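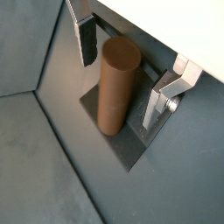 Mathias Gisler reckons a hobby arm has no business doing pick and place at all, and that I should have bought a used pen plotter and been happy. He put that in the comments in March and I still get mail from people agreeing with him! So I've pulled the questions together in one spot.

What is Carus?
It's my home-built pick and place setup. An arm, a two-finger gripper, and a gray box for it to work in. I started it on the kitchen table and moved it to the shared workshop at Stutside when the table was needed for, you know, food.

Why a cardboard tube?
They're light, they're free, and if the fingers close too hard you've lost nothing but a tube. I'd tell anyone to start there. I went straight to glass jars (don't ask) and swept up a lot.

How do you make the holder?
Mine is a flat black base with two curved cradle pieces screwed down to it, so the tube stands up between them. Leave more room than you think you need. My first one gripped the tube so snugly that the arm lifted the holder right along with it - funny once.

Does it need to be in a box?
Need, no. But I like having plain gray walls behind whatever I'm picking up, and dropped parts stay put instead of rolling under somebody's table saw. I keep the corners square, and I leave the floor clear in front so I can get a hand in there with the power off.
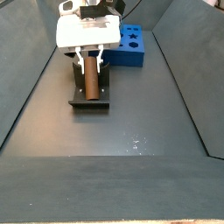

Go matte on the paint, too. I had a shiny coat on first and the glare drove me nuts, so I sanded it off and started over.

How long did it take?
Roughly 80 hours to get to a first clean pick, and 25 of those were wiring I did twice. Cheuk-hei Tang built one after me and was done in 40, so I'm clearly not the benchmark.

Can I get your files?
Yep, just write to me. The holder drawing is good to go - the arm drawings are still a mess, and I'm working through them as I get time.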